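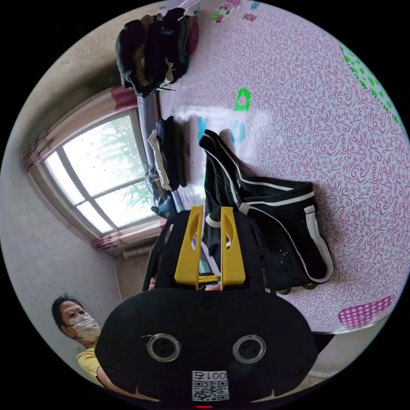

Yellow fingers on black shorts with white piping, bedroom clothes trial.

Gripper Comparison FAQ

Kestley is comparing two hand-held grippers for clothes sorting, the Thoroddsen and the Hirex. Most of the mail we get asks which one won. We aren't ready to say, and we'd be wary of anyone who is.

Why test on clothes?

Blocks and cups make every gripper look good. Dark, soft clothing on a busy printed sheet does not. A hem gives the fingers very little to close on, and black fabric gives the cameras very little to work with. If a vendor's demo only shows rigid objects, ask for the laundry.

Are the trials run in a lab?

No, in ordinary bedrooms. Lab tables are flat and evenly lit, and we got tired of results that fell apart near a window. 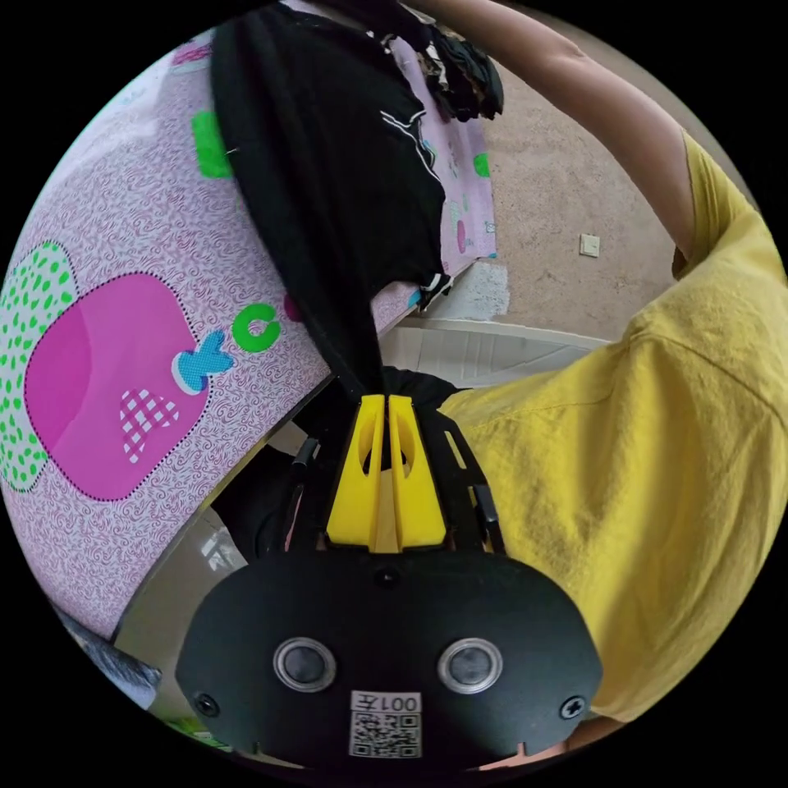 How many grasps are in a full trial?

A full trial is 500 grasps per gripper, split across garment types. Anything shorter we treat as a warm-up and leave out of the tables.

Do you trust the vendors' success rates?

Not much. "Success" can mean the cloth left the surface for a moment, or it can mean one item was lifted, carried and put down where it was meant to go. We only score the second. Ask which one you're being quoted - the answer is often vague.

What about drawstrings and cords?

They get their own line in the results. A cord that ends up between the fingers counts as a grasp only if the cord was the target. We've seen reports that count it either way, depending on how the day was going.
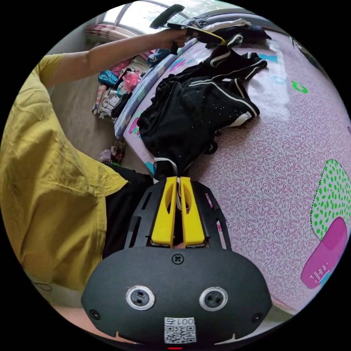
Cameras and controllers

Is a wide view worth the distortion?

Maybe. You see more of the room and the operator's arm, but straight edges bend and the far corners lose detail. We haven't found that a wider view alone fixes bad grasps, whatever the sales sheet says.

Does the controller matter?

More than the fingers, in our January runs. The same hardware behaved quite differently after a settings change from Plumumham, who supply the controller. We now lock settings before a trial starts and throw out the trial if they move. 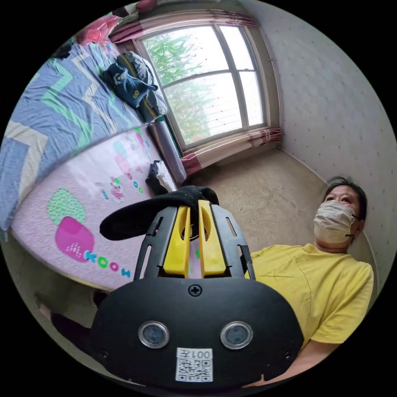
When will the full results be published?

Once both grippers have finished all 18 sessions and the scoring has been checked by a second reader. We won't post partial rankings before then.

Can I send you a gripper to test?

Yes, if you send 2 units and accept that we publish whatever we find. Several firms have lost interest at that point.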